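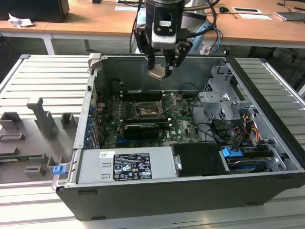

Revised working rules for robotic handling of desktop computers

Working Note 7 replaces the draft circulated in February. It applies to all cells at the Prisen site where a robot arm works inside an open desktop chassis or on a bare or installed motherboard. Manual benches are still covered by the general ESD procedure. The Jitau line keeps its own note until its fixtures are replaced.

The note takes effect on 28 April 2023. Programs released before that date may run unchanged for 20 working days, after which they need a release record in the new format.

Scope and terms

"Chassis work" means any motion in which part of the gripper passes below the plane of the open side. "Board work" means any motion in which a fingertip comes within 20 mm of a motherboard, whether or not contact is intended. Most chassis work is also board work, and where both apply the stricter limit governs. The wrist sensor module is treated as part of the gripper for clearance purposes. Several February comments asked for it to be exempt. The request was declined, as the module is wider than the closed fingers on two of our three wrist types and is the first thing to meet a drive cage when the wrist rolls.

Chassis placement

The tower is laid on its side with the open side up. It must sit flat on the platform slats with no cable, screw or panel underneath. Fixtures and spare panels may share the platform if they are outside the programmed sweep of the arm, elbow included. The cell drawing shows the sweep; do not estimate it by eye.

Internal power and data cables are the most common cause of protective stops in our logs. Before a run, the operator checks that no loop stands higher than the top edge of the drive cage. Loops that do are pressed down or tied with a reusable strap. Adhesive tape is not permitted inside the chassis.

Expansion cards may be left in place. If a graphics card is fitted, the program must use the restricted approach volume, which closes off the area over the card and its bracket.

Power isolation

The line cord is removed and the power button held in before the chassis enters the cell. The cord goes on the hook outside the cell, where it can be seen. A switch on the supply is not accepted as isolation. The label on the power supply should stay readable from the operator side where the layout allows, so that the model can be checked against the job sheet without moving the unit.

Speed and force

Free motion above the chassis is limited to 600 mm/s. Chassis work is limited to 300 mm/s. Board work has no single speed figure in this edition; the value is set per program and entered on the release record, with the force threshold beside it.

A threshold stop during board work is not to be cleared from the pendant and resumed. Retract along the approach path, inspect, and log the stop before restarting. The earlier practice of permitting one resume is withdrawn.

Processor sockets

An open socket is the most easily damaged item these cells handle. Contact with the retention frame or the lever is permitted where the program calls for it. Contact with the contact area inside the frame is not permitted with any bare fingertip, at any force. Programs that work next to an open socket must define a keep-out zone following the inner edge of the frame, and the zone must be active whenever the lever is raised or its state is unknown.

Fingertips used at the socket are inspected at the start of each shift for burrs and embedded metal. Finger and bracket screws are checked for tightness at the same time. A missing gripper screw stops the cell until it is found or until the chassis has been searched and signed off.
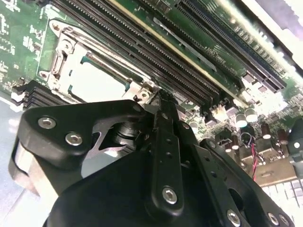 Release records

Each program release now carries form 748. The form asks for the cell number, gripper type, fingertip type, speed and force values, keep-out zones and the name of the person who ran the dry pass. The dry pass is made on a scrap board of the same layout, at reduced speed, with the wrist camera recording. Recordings are kept until the next release of the same program.

Bustos cells store the form with the program file. Unik cells cannot do this yet and use the shared folder, one subfolder per cell.

Open points

Two items were held over. The first is whether memory slot latches should have their own force limit or fall under the general board value. Test data so far covers one latch style only. The second is lighting. Reflections from bare socket frames have caused false edge detections in two cells, and a diffuser is on trial in one of them. Until the trial ends, cells may adjust lamp angle locally if the change is entered on the release record.

Comments on either point should cite the section heading and the cell number. Marked-up copies of the February draft will be returned.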